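Call for participants: tableware sorting sessions at Curholm

We are looking for people who are willing to have a tidy-minded stranger question how they put away their spoons. If you believe you already know the best way to do it, you are especially welcome, because so do we, and we don't trust ourselves.

Some background. The catering room at Curholm lends out serving trays, bins, chopsticks and soup spoons to groups in the building. Things come back washed and they come back in a heap. Last August a supplier called Biswas sold us on a sorting plan with a color for every item and a laminated chart to go on the wall. The chart promised to cut put-away time in half. We never saw how they measured that, and when Habibur Khan asked, he was sent the same chart again in a larger size.

So we would like to test it before we buy any more bins. Each session compares 2 ways of sorting the same load. One is the Biswas plan. The other is what people do when they're given a shallow bin, a big tray and no instructions at all. I have my own guess about which one wins, and I'm keeping it out of this notice.

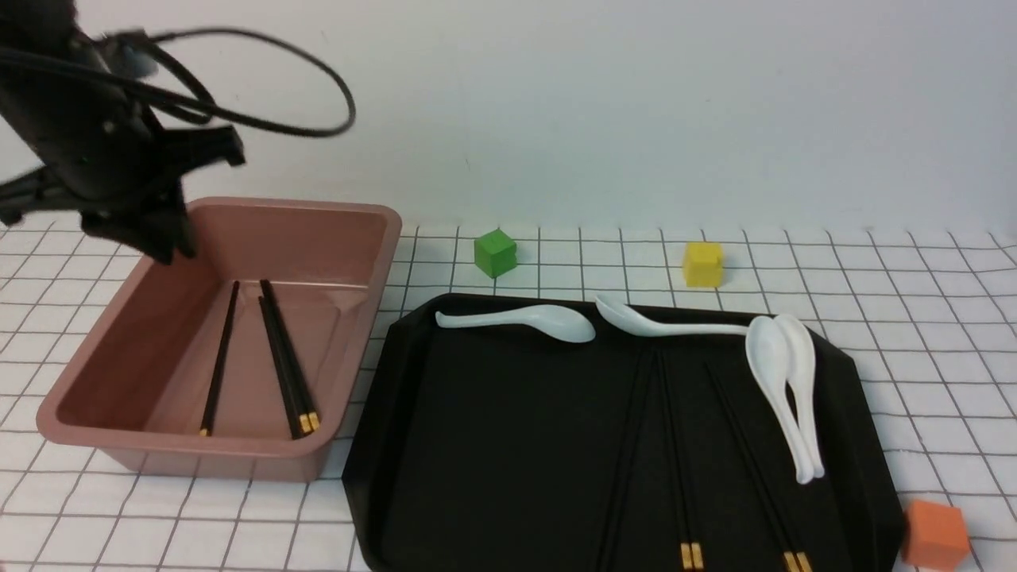 Chopsticks are where most of the arguing happens. The plan wants them paired before they go in the bin, all tips facing the same way. That looks nice. Whether it helps the next person who has to set a table in a hurry is a separate matter, and I've heard strong opinions on both sides from people who have never timed it. Spoons are the other sore spot. The white ceramic ones with the flat handles don't stack as neatly as the chart says they do, and on a glossy tray they slide when you carry it.

What you would do

You come in, get a load of mixed tableware and sort it at a table. Then you sort a second load the other way. After that someone calls out a place setting and you collect it from what you just put away. We write down the time and anything that got dropped. At the end Fathima Barua will ask you what annoyed you. Please answer that part fully -- it's the part the sales material always leaves out.

A session takes 2 hours, with a 15 minute break. There are 36 places, all on Saturday mornings.

Who can apply

Anyone 18 or over who can stand or sit at a table and handle ceramic dishes. Kitchen work is fine, and so is never having washed a spoon in your life. We can't take current staff of Biswas or of Guller, the firm that makes the bins.

What you get

Lunch and a bus fare refund. I've seen other calls promise that taking part will be "fun and rewarding." I can't promise either. It's sorting. Some people seem to like it, and one of our early testers asked to leave at the break, which was fine and will be fine for you too.

We won't use your name, and we won't tell you afterward that you did it wrong. A short write-up goes to everyone who took part, including if the result is that neither way makes any difference -- I would put decent money on that being possible.

To apply, leave a note for Fathima Barua at the Cerneck front desk with your name, a phone number and whether you're left-handed. Don't send a résumé. If you've broken a lot of dishes in the past, you can mention it, but it won't count against you.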